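Bekthorpe Robotics Club help desk
Ticket 368: Hand tracks drop out in the wiping task
Opened by: Duván Arboleda
Handled by: Vasilică Moldovan
Opened: June 14, 2025
Status: Closed

Duván Arboleda wrote:
We are doing the kitchen task for the Neagu student project. The Brarex arm has to learn to pick up a yellow cloth and wipe a black part, with the coffee grinder standing behind it on the table. We record the demonstrations from head height and run them through the Brisavex tracker to get the hand positions. Then we train on those.

The left hand tracks fine. The right hand is fine while it is open and disappears soon after it takes hold of the cloth. In the log I get "track 2 lost", then a new track 3, then track 3 gets called a left hand. So we end up with two left hands and the training script stops.

Already tried: restarting the tracker, a fresh install, the other laptop. Same result on all of them. The checked tablecloth was my first suspect but the left hand is over it as well.
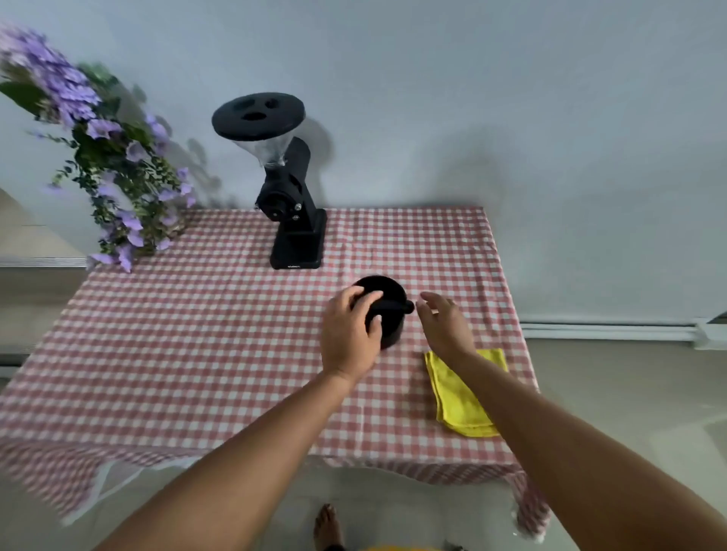 What frame rate are the recordings, and did you change it when you exported them?

They are recorded at 60 and exported at 15 to save disk space. The tracker settings still say 60.

Vasilică Moldovan wrote:
Thanks. Start with the mismatch. The tracker uses the rate in the settings file to guess how far a hand can move between frames. If it thinks the frames are closer together than they are, a quick wipe looks like a jump and it drops the track. Please set input_rate to 15, clear the cache folder and run one clip again. Send me the log, only the part from where the cloth is picked up.

Duván Arboleda wrote:
Done. Better but not fixed. Track 2 now lasts through the pick-up and most of the first wipe. It still goes when the fingers are mostly behind the cloth. No more swapped hands though, the new track is labelled right.
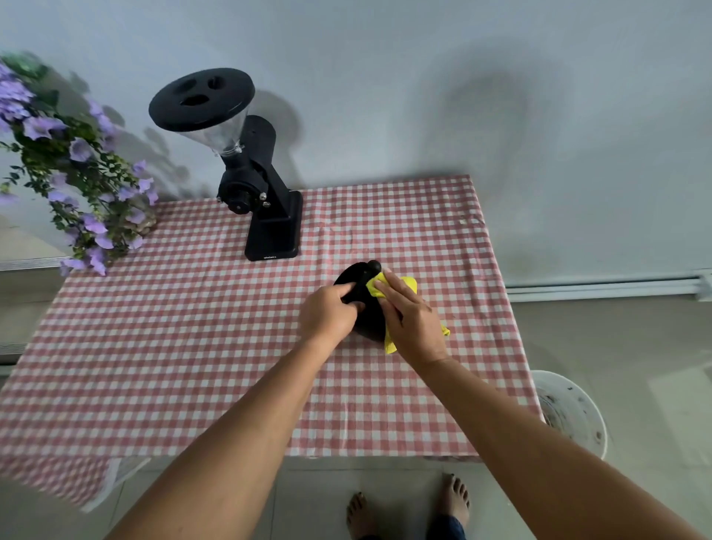

Vasilică Moldovan wrote:
OK, the rest is the hold time. It is how long the tracker keeps a hand alive when it can't find the fingers, and the default is 200 ms. Put hold_ms at 1000 and leave everything else alone. Don't lower the confidence limit as well or you will get hands on the flowers.

Duván Arboleda wrote:
Set to 1000. The whole clip runs with two tracks from start to end. I ran the rest of the batch after lunch and the training script finished without stopping. One clip still has a short gap but I can trim it.

Vasilică Moldovan wrote:
Good. I've put both settings in the club config so the next group gets them. Pull before you run anything else. Closing.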